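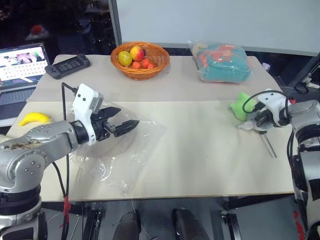 ## Clear bags for caps and soft toys: yes or no?

*Storage & Sorting board, started by roos_w*

**roos_w**

Okay, I need opinions before I do this to the whole closet. I've been going through the hall stuff since Monday and I've got my sorting table up, the orange wicker basket at the back of it for whatever ends up staying out, and a big clear plastic bag flat at the front. My plan is that anything made of fabric gets its own clear bag before it goes up on the shelf. Caps, plush toys, scarves, the knit things I never wear but can't part with.

The reason I want clear is that I am the kind of person who puts something in a box and then buys a second one of the thing. I own two identical rain hats because of this. If I can see it I'll wear it (or at least I'll know it's there!).

What I don't know:

- does a cap get weird if it sits in plastic for months
- do you seal the bag, fold it over, or leave it open
- is it silly to bag plush toys when there's a perfectly good basket right there

The green fuzzy one is my test subject for that last question. It's gone in and out of the basket all morning because I can't make up my mind.

**pendo.k**

Bag the toys, leave the caps out. That's my whole position. Caps want air. You wear them on a hot head and then you put them in plastic and come back in March to a smell.

**roos_w**

Even if they've been washed first?

**pendo.k**

Even then, unless you leave them a long time to dry. The sweatband holds water much longer than the rest of the cap. The crown feels fine and you think you're done, and then you press the band with your thumb and it's cold. Cold means damp. Leave it another day.

**Ardalan_R**

Going to disagree with Pendo, sorry. I have 23 caps (yes, I know the number, my wife made me write it on a list) and most of them live in clear bags on a closet shelf. No smell. They go in dry, the bag gets folded over once and I don't seal anything. Dust was a much bigger problem for me than damp ever was. The dark ones on the open rack looked gray within a year and you can't brush that out of the stitching, at least I can't.

What I'd worry about with yours, Roos, is the size of the bag. It looks like a big one! Big bags sound generous and then you get all that loose plastic crumpling around one hat, and the minute you stack them they slide off each other. I'd go smaller, just big enough that the brim goes in without bending.

**mahsa_sorts**

+1 on smaller. Also +1 on not sealing. I sealed mine the first winter and every single one puffed up like a pillow, so nothing would stack at all. I ended up poking holes in them with a fork, and then some of the holes ripped, and then I had bags with holes AND dust.

On the basket: I'd put the toys in it and be done. A wicker basket with plush in it looks nice in a hallway. A wicker basket with bags of plush in it looks like you're waiting for a pickup.

**pendo.k**

> Dust was a much bigger problem for me than damp ever was.

Where do you live though? I'm near the water and everything in my closet is a little bit damp from October on. I could put a cracker in there and it would be soft by dinner. If you live somewhere dry you can do what you like.

**Ardalan_R**

Fair. Very dry here. My lips crack in my sleep.

**MehrangizD**

Longtime reader, I mostly hang around the kitchen board, but I sold hats for a good part of my life so I'm going to stick my nose in.

Caps can go in plastic for a season. I wouldn't do it for years. At the shop everything came to us in clear bags and it sat in those bags in the back room, sometimes for a long while, and the fabric was fine. The thing that suffered was the shape. Somebody would put a heavy carton on top and the crown would get a dent right at the front panel. You can steam that out if you catch it early.

So, stuff the crown. Tissue paper, an old T-shirt, whatever you've got. I used to use clean socks at home. And lay the cap the way it sits on a head, brim down flat, with nothing on top of it except maybe another cap.

Please don't fold the back half into the front half. I know people do it for suitcases. For a weekend it's fine and for a winter it isn't.

**roos_w**

Oh no. I fold the back half into the front half.

**MehrangizD**

Everybody does, dear. Unfold them tonight.

**roos_w**

Right, I read all of that over lunch and went back in. Smaller bags are on the list, but I didn't want to wait so I tried the big bag with my beige baseball cap.
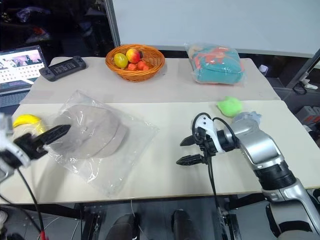
*Reading time: 5 min*

So the cap is in there with its round part up and the brim toward my corner of the table, and first of all I can see it perfectly, which makes me very happy. Second of all Ardalan is right about the size, there is plastic all over the place. It spreads out over most of the white table and catches the light so much that when I squint it's mostly shine with a hat in it.

My notes so far, in the order I thought of them:

1. Brim first is easier than crown first. If I push the crown in first the brim catches on the edge of the bag and I end up chasing it across the table.
2. It helps to open the bag all the way and lay it flat before I pick up the hat. I kept trying to do it in the air, one hand for each, and I don't have enough hands for that.
3. The extra plastic can be tucked under the cap. That gives it a kind of cushion, but it also makes the cap tip to one side, so I'm not sold on it.
4. I haven't stuffed the crown yet. Clean socks are in the dryer.

The fuzzy green ball is staying unbagged. Mahsa, you win, it's basket life for that one. I did think about a bag for it but it's so light and squashy that I can't imagine what I'd be protecting it from.

Still undecided: does the bag go on the shelf with the opening to the front or to the back? If the opening is at the front I can pull the cap out without taking the bag down. But then dust goes in at the front too.

**mahsa_sorts**

Opening to the back!! Always. You'll take the bag down every time anyway, I promise, one-handed hat removal from a high shelf is how I broke a lamp.

Also put the banana somewhere else before you bring out the rest of the hats. I've lost a nice linen cap to fruit on a sorting table and I'm still a bit sore about it.

**roos_w**

Noted, banana goes to the kitchen.

**Ardalan_R**

Opening to the front here, so there's one vote each. I fold the flap under the bag and the weight of the cap holds it closed. No tape or clips. When I want a cap I lift the front, the flap drops, and out it comes. My shelf is at chest height though, so there's no lamp in danger.

The tipping you're getting in number 3 goes away if you fold the extra plastic flat behind the cap, on the side where the strap is, and then put it down. Tucking it underneath will always make a lump.

**pendo.k**

I want it on record that I'm still against it, but I'll admit a beige cap is a good candidate. Light colors show everything. My cream one has a gray line right across the top from being on a hook next to the heater.

If you're going to do it, at least leave the bag open the first week. Pick it up after a few days, put your nose in. You'll know.

**roos_w**

I'll do the nose test. I'm writing it on the calendar so I have to.

Does anyone have a favorite bag? I looked at the Plido ones because they come flat in a box and you can pull them one at a time, but I've never bought them and the box doesn't say how stiff the plastic is.

**mahsa_sorts**

I've had the Plido ones. They're fine, a bit crackly. If you have a cat the cat will be involved. They also cling to each other when the air is dry, so you pull one and three come along.

**Ardalan_R**

I use leftover bags from shirts. Free, the right length, a little narrow for a wide brim. If the brim is curved they fit. For flat brims I had to buy something wider.

**MehrangizD**

Stiff is better than soft for hats. Soft film settles down onto the fabric and wrinkles right along with it, and then you're looking at the hat through all those creases. A stiffer bag stands away from the cap a little.

I'd also say label them, Roos, even though they're clear. I know, I know. But from below, all you see on a high shelf is the underside of a brim, and one beige brim looks a lot like another. A scrap of paper inside the bag is enough.

**pendo.k**

Or use fewer hats.

**Ardalan_R**

Pendo, you can't say that on this board.

**roos_w**

Ha! Okay, where I've landed for now: caps get bags, smaller and stiffer than this one, flap folded back on the strap side and no sealing. Socks in the crowns. Toys in the wicker basket with no plastic at all. Scarves I'm going to start a separate thread for, because I already know Pendo has feelings about moths.

Front or back I'm going to try both ways, left side of the shelf one way and right side the other, and see which half I get annoyed with first.

**pendo.k**

I do have feelings about moths. Post the link when it's up.

**MehrangizD**

And unfold the others, don't forget!

**roos_w**

Doing it now, the dryer just beeped.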